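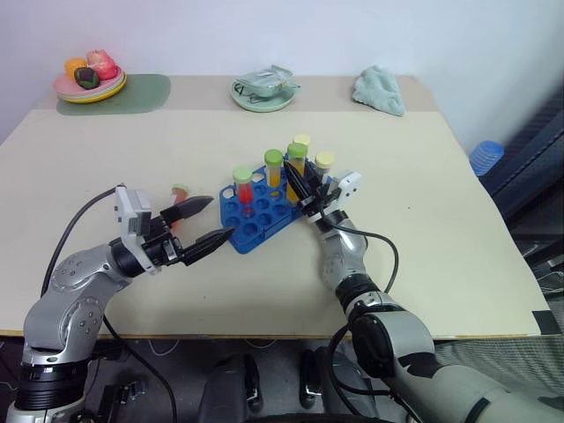

The Forsberg bench rules cover two-arm cells in which both arms can reach the same fixture. They apply to setup, to recorded runs and to anything done with the arms powered, including jogging. The usual case is tube handling: a rack in the middle of the bench, one gripper in among the tubes, the other standing open to the side of it. Most of the questions we receive concern that shared space over the rack. The answers below reflect the revision of September 2020 and replace the page posted in May.

Which arm has priority at the rack?
The arm that entered first. The other arm holds outside the rack zone until the first gripper has cleared the tallest cap. Operators may not override this by lowering the speed. If the task needs both grippers in the zone at once, it is a coordinated task and falls under Part 3.

How is the rack zone defined?
As a box enclosing the rack footprint, extended upward past the caps and outward by the length of the gripper fingers. Each site enters its own figures in the cell sheet. A zone copied from another cell is not valid, even if the rack model is the same.

Can a tube stand on the bench outside the rack?
Yes, if the task calls for it and the position is listed in the cell sheet. An unlisted tube is treated as an obstacle and the run is stopped. Freestanding tubes tip easily when a finger brushes them on the approach – plan the approach from above where the arm allows it.

Do cap colors have to mean something?
No. If a site does use color to identify contents or to select a pick target, the code must be written in the cell sheet and used for every rack in that cell. Mixed schemes are the most common finding in our reviews. Color alone is never accepted as identification for real samples.

May we train with colored liquid in place of samples?
Yes, and we prefer it for the first 101 cycles of any new task. Use water with food dye, capped. Label the batch as training material in the log. Training tubes and sample tubes may not share a rack.

Do household items on the same table break the rules?
Not by themselves. Cells used for several tasks often keep plates, cups or cloths at the back. They must be outside the swept volume of both arms for the task being run, and they must not be used for food afterward. Soft items need extra margin, as they shift when snagged.

What about cables?
External gripper cables must have enough slack for full wrist travel and must not drop into the rack zone at any pose in the program. Check this with the arm moving at reduced speed, through the whole path. A check at the home position does not count. Jomby cable clips are accepted; adhesive tape on a moving joint is not.

Is tape acceptable for marking the bench?
Yes. Replace it when an edge lifts. Marks that the program depends on must be measured again after replacement.

How often is the cell sheet reviewed?
After every 2000 cycles, after any change of gripper or rack, and after any contact event. Minor contact with a cap is a contact event.

Does the Grudar controller enforce the zone for us?
It will enforce the limits you enter. It does not check that they match the bench. That check is manual and needs 2 signatures.

Who approves a deviation?
Clémence Pichon at the Rodport office. Send the cell sheet, the task program and a short statement of what you want to change. Runs under the requested deviation may not begin until the signed form comes back.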